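Cleaning a Small Pot of Artificial Flowers and the Table It Sits On

July 31, 2019

Artificial flowers collect dust faster than most people expect, and a small arrangement on an office table usually gets skipped when the room is cleaned. The table gets wiped around it, the dust from the table settles back onto the petals, and after a few months the pinks look gray and there is a dull ring on the wood.

This page covers a small pot with a mixed bunch of fabric or plastic flowers, the kind sold as a desk decoration, and the tabletop under it. It takes 15 minutes once you have done it a couple of times. Large floor arrangements and silk trees need a different method and are covered on their own page.

What you need

2 cloths, one for the flowers and one for the table
A soft brush, such as a clean makeup brush or a small paintbrush
A bowl of lukewarm water
Mild dish soap
Cotton swabs
A sheet of newspaper or an old towel

The cloths should be different colors. In the Irnside building we keep purple for dry dusting and anything else for damp work, and it saves a lot of arguing over which one has soap in it. Any soft cloth will do. Old T-shirts are fine once the seams are cut off. Paper towels are not good for petals. They catch on the edges and leave lint.

If your cloth has a sewn-in tag, fold it to the inside or cut it off. A tag can catch on small leaves.

Before you start

Clear the table. Cups, pens, papers and chargers go somewhere else, along with the chair if it is in the way. Look at the floor too. On a glossy tile floor, dust and bits of dried leaf show up right away, so leave the floor until last and do not sweep first.

Turn off any fan and close the window. Loose dust from the flowers will travel across the room otherwise.

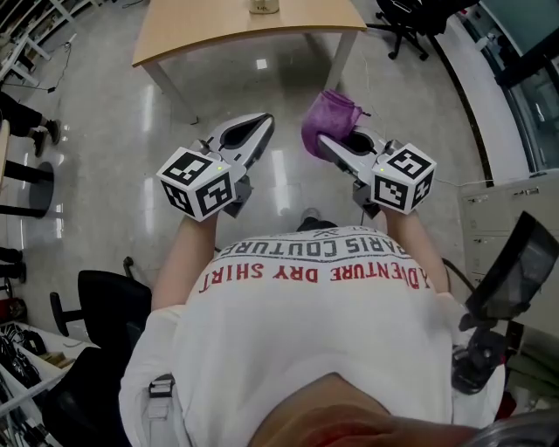 Shake out the dry cloth away from the table before using it, over a trash can or outside. A cloth that has been lying folded in a drawer for a month has its own dust in it. If it has been used for polish or glass cleaner in the past, wash it and get another one for today.

Spread the newspaper or towel at one end of the table and set the pot on it. Lift the pot from the sides, low down, with both hands. Do not pick it up by the flowers. In many of these arrangements the stems are only pushed into a block of foam, and the whole bunch can come out in your hand.

Step 1: Dry dust the flowers

Start with the highest bloom and work down. Hold the flower from behind with one hand so the stem does not bend, and brush from the center of the flower out to the tips of the petals. Use short strokes. With broad layered petals, lift each layer with the brush and get the dust out from between them.

Brush small flowers and buds with just the tip. Tight clusters of buds can be tapped lightly with the brush handle first, then brushed.

Do the leaves next. Leaves with a serrated edge hold dust along the notches, and the brush works better there than the cloth. For thin grass-like pieces, pinch the blade in a fold of the dry cloth at the bottom and draw it up to the tip. One pass is enough.

Leave berries and other shiny ornaments for last. Many have a coating that comes off with rubbing. Dab them.

Step 2: Check the color before using water

Red and purple petals are the ones that run. Dampen a cotton swab, press it against the back of a red petal for a few seconds, and look at the swab. If there is color on it, stop there and keep that arrangement dry for good. If the swab is clean or only gray with dust, go on to the next step.

Check one flower of each strong color. A mixed bunch may be made of parts from different suppliers, and one red flower passing does not mean that the next one will.

Step 3: Damp clean the petals

Put one or two drops of dish soap in the bowl of water. Dip a corner of the second cloth and wring it out hard. It should feel cool but leave no wet mark when you press it on your wrist.

Wipe each large petal once on the front and once on the back. Support it with a finger behind. For the flower centers, use a swab with the same soapy water and roll it instead of scrubbing. Yellow and orange centers are often made of short fibers glued on, and scrubbing pulls them loose.

Rinse the corner of the cloth as it gets dirty. When the water in the bowl turns gray, change it.

Skip any flower that is already loose. A drop of clear craft glue on the stem will fix it, but let it set overnight before cleaning that one.

Step 4: Clean between the stems

The rim of the pot is where the worst of it collects. Part the stems with two fingers and look down at the foam or moss. Brush out what you can reach, then tilt the pot over the newspaper and tap the side with your palm.

A vacuum works if you put a piece of thin stocking over the nozzle and hold it in place with a rubber band. Use the lowest setting. Moss that is not glued down will try to come up with the dust, so keep the nozzle a finger's width away.

Step 5: Wipe the pot

Use the damp cloth on the pot itself and dry it right away. Start under the rim and go around, then down to the base.

Take care with any lettering. Words on these pots are often printed on the surface, and on a pot that has been wiped hard every week the print gets thin. Pat over the letters with the damp cloth, then with the dry one. Do not use a scouring sponge, baking soda or rubbing alcohol on that side. 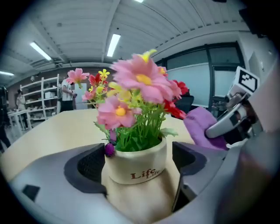

R. Mosoti
Office Care Writer, Trania Home and Workplace Pages

Turn the pot over only if the arrangement is glued in. Otherwise hold it up at eye level and wipe the underside with the cloth. If there are felt or rubber feet, see whether they are all still there. A pot with one missing foot rocks and scratches the wood.

Step 6: Wipe the table

With the pot still on its newspaper, wipe the rest of the tabletop with the dry cloth first. Go with the grain if the wood has any you can see. Then rinse the damp cloth in clean water, wring it out, and wipe again in the same direction. Follow with the dry cloth before the water has time to sit.

Move the newspaper to the clean end, folding it inward so the dust stays in it, and do the part that was underneath.

Pale wood shows rings more than dark wood. For a light ring where a pot or cup has stood, try these in order:

Wipe with plain water and dry.
Wipe with the soapy water, then plain water, and dry.
Rub a small amount of furniture wax over the ring with a soft cloth and buff it.

Stop when the ring is gone. If none of them work, the mark is in the finish, and more rubbing will only make a shiny patch next to it. I have one table on Salton Street with a ring that has been there since before I started, and the pot goes back on top of it every time.

Metal legs can be wiped with the same damp cloth. White ones get scuff marks at shoe height, and a little dish soap applied directly to the mark usually takes them off.

Step 7: Put everything back

Let the flowers stand until the petals are dry to the touch. Do not use a hair dryer on a hot setting, as plastic petals curl. The cool setting is fine from arm's length.

While they dry, straighten anything you bent. Most stems have wire in them and will hold a new position. The large blooms tend to get pushed to one side and cover the smaller ones, so turn the pot all the way around and see how it looks from each chair. Long green blades that have flopped over the rim can be tucked back behind a heavier stem.

Set the pot down. Do not slide it. If it has no feet, put a thin cork or felt pad under it, trimmed so it does not show.

Now do the floor. Dry mop or sweep under the table, moving cables out of the way first. Smooth tile can be finished with a damp mop, wrung out well to avoid streaks.

How often

Dry dusting every two weeks is enough in an ordinary office. The damp cleaning is needed two or three times a year. I do ours in spring and again in November, after the heating has been on for a while. A pot near a kitchen or coffee corner needs it more often, and the dust there is sticky, so use slightly warmer water.

Common problems

White powder on the petals after cleaning: too much soap. Wipe again with plain water.

Frayed petal edges: trim the threads with small scissors. Do not pull them.

Petals separating from the center: the petals on many flowers are stacked on a plastic peg. Push them back down toward the stem and press the center on firmly.

Faded flowers on one side only: sunlight. Cleaning will not bring the color back. Turn the pot so the faded side faces the wall, and turn it a little each month if you start with a new one.

Musty smell: the foam got wet. Take the stems out, let the foam dry for a few days, or replace it. A block of dry floral foam can be cut to the shape of an oval pot with a kitchen knife.

Wash both cloths after use, without fabric softener, and hang them up to dry before they go back in the drawer.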